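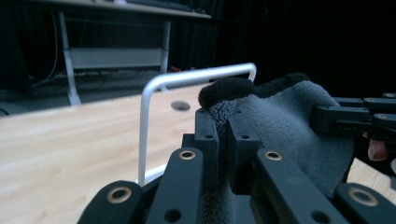 The grey fleece, lifted just off the tabletop and still in its folds.

Projects > Community Grants > Updates from the Workroom

Hi Kelly – second update from me, and a much happier one than the last! The short version is that the folding and tidying part of the Plolon project is up and running, we're inside the budget, and I finally like the table.

Let me start with the table, because you heard me complain about it all through May. We ended up with the light wood one with the rounded corners, and it suits the work really well. Cloth doesn't snag on the corners, and pale wood makes a grey fleece easy to see (the dark top we had on loan from Cluketti was hopeless for that). It cost $900 with delivery, which comes out of the furniture line you approved, so there's nothing to move around.

Most of our hours have gone into fleece. I'd planned on starting with cotton napkins, and we did for a bit, but they were too easy and people got bored. Fleece is fuzzy and thick and bunches up wherever you pinch it, so a fold that looks neat on one side can be a mess on the other. We've done 11 sessions so far, each one an afternoon, and I've started writing down which folds hold and which ones slide open again. That list will come to you with the final report.

The other half is baskets. I went back and forth on these for far too long (sorry!) and settled on a shallow white one with a tall handle. The handle is my favorite thing about it – you can get hold of it without reaching into whatever's inside.

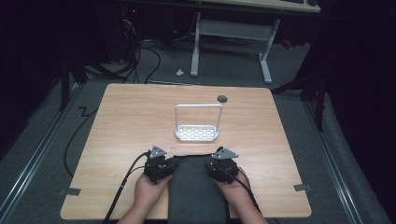
White basket with the tall handle, on the new table.

We keep the basket toward the middle of the table for now. I'd like to try it on the left for the next block and see if that suits people better.

Still to do: 5 more sessions on fleece, then 2 on mixed loads with Grorneo towels. I also want to get the cables on the floor tidied up, and I have a quote coming from Ekström for covers. If it's more than the small repairs line can take, I'll call you before I say yes to anything.

Come by any time after lunch, we're usually folding!

Filed under: Grantee News, Home Skills, Work in Progress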